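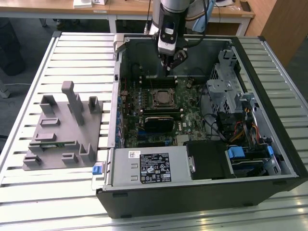

4.2 Layout of the opened case

Before talking about order of removal we need to settle what the case looks like once the side panel is off and the tower is lying down. This matters more than we expected when we wrote the first draft of the protocol. Most of the published part lists we had to hand treat a desktop as a list — board, memory, drives, supply — and say little about where things sit relative to each other. For sorting at Dratby the list is the easy part. Position is what costs time.

Figure 4 shows a tower of the kind we mean. Black case, on its side on the slatted aluminum table, open side up. All positions in this section are given from that view: top means the side of the case where the memory slots are, bottom means the side with the power supply. We don't use "front" and "rear" for parts, those words got mixed up in the notes once a case was lying flat, and Ortuño and Deák ended up with opposite meanings in the same log sheet.

Three zones. The first is the board zone, in the middle. Green motherboard, a square processor socket in its upper middle with a silver-colored metal retention frame, rows of small capacitors around it. The memory slots are near the top of the board. Just below the socket a black expansion card lies across, with a gray finned heatsink on it. The white DELL lettering printed on the board is to the right of the card and makes a decent landmark: it reads clearly against the green, and it gave us a fixed point for the sketches. The left edge of the board is a column of blue connectors and ports along the case wall. We count these as part of the board and do not treat them separately.

Second, the drive zone, on the right. A gray perforated metal cage, then below it a black optical drive with blue plastic release tabs near the bottom right corner. Beside the cage run the cables, red, yellow and black in one bundle, heading down toward the lower right. We went back and forth on whether cables should be a zone of their own. In the end no. They belong to two zones at once and trying to give them a home only made the sheet longer.

Third, the supply zone, across the bottom. Silver power supply, black label with small white text and the certification marks, and a small white barcode sticker to the left of the label. A blue tab sticks out at the left end. There's a black plastic bracket just to the right of the supply. In the first version of the sheet brackets were written down as "misc", and we found later that misc had swallowed nearly everything people were unsure of. Brackets now have their own line.

4.3 Color as a cue

A reader comparing the zones will notice the blue. Drive tabs blue, supply tab blue, and the first instinct of a new sorter is to take blue as "pull here". As a rule of thumb for this lot it is okay. As a written instruction it's poor, since the connectors down the left edge in Figure 4 are blue too and nothing there is meant to be pulled. We had the phrase "look for blue" in the June draft and took it out. The current wording is "blue tab", with the zone named each time: blue tab, supply zone. Clumsy but it has not been misread so far.

The gray latch at the top left corner of the case is the reverse problem. Gray metal on a case that has plenty of gray metal in it. Sorters who had worked through the Firklow batch knew to look for a latch, sorters who came in fresh did not, and the written protocol did not help them at all. We added a line naming the corner. A sketch would be better, there was no time.

4.4 Order of work

We fixed the order as memory, then cards, then drives, then supply, with cables released as each part comes up. Memory goes first for a plain reason: small, worth keeping, easily damaged by whatever comes next. With the supply taken out early the cable bundle tends to get dragged over the board, and the slots are right there.

Liao's order is supply first. The argument is weight, a case without its supply is easier to turn. True, but in our setup the case is not turned again once it is on its side, so the gain dissappears. For a site where towers stay upright until late we would probaly side with Liao.

Cards second. The card under the socket overlaps a good part of the board when seen from the open side, and any inspection of what lies beneath it has to wait. Deák wanted the socket checked first and the cards after. Both orders were tried on the Bendale units. No difference we could defend, so the order that keeps the hands in one zone longest was kept.

Drives and supply last. These are the large parts, they go straight to the bins and need little care beyond not pulling on a bundle that is still attached.

4.5 Setting parts down

Where a part goes after it leaves the case is half the job and gets maybe a line in most protocols. Ours had the same fault. Large parts are fine in bins. Small boards are not: they slide under each other, edges knock, and the link to the tower they came from is gone within minutes.

The gray 3D-printed plate to the left of the case in Figure 4 is the arrangement we settled on. Low slotted holders spread across the plate, a tall post rising near the center, two U-shaped uprights at the upper corners. A small green circuit board is lying in one of the slots at the lower middle. The plate shares the table with the tower, so the distance from case to holder is short, and a glance at the plate tells you what is on it. Compare a tray with a lid, which we used before: tidy, and people forgot what was inside.

Two remarks. The slots are not labeled. Ortuño proposed numbering them, and for a mixed lot that would be sensible, but here a plate is cleared before the next case is opened so position alone is enough. Also the plate wants to stay on the same side every time. We moved it to the right for one session, to be nearer the drive zone, and parts kept being put down on the left out of habit, straight onto the slats. Moved it back.

4.6 Limits

All of the above holds for towers with this general layout. Small-form cases put the supply and drives closer together and the zones stop being useful — five such units came in with the Bendale lot and were left out of the timing. Cases with a second cage were logged but are not discussed. Label text on supplies was copied by hand and we have not checked every entry against the barcode stickers, so model-level counts should be read with care. The zone-level ones are sound.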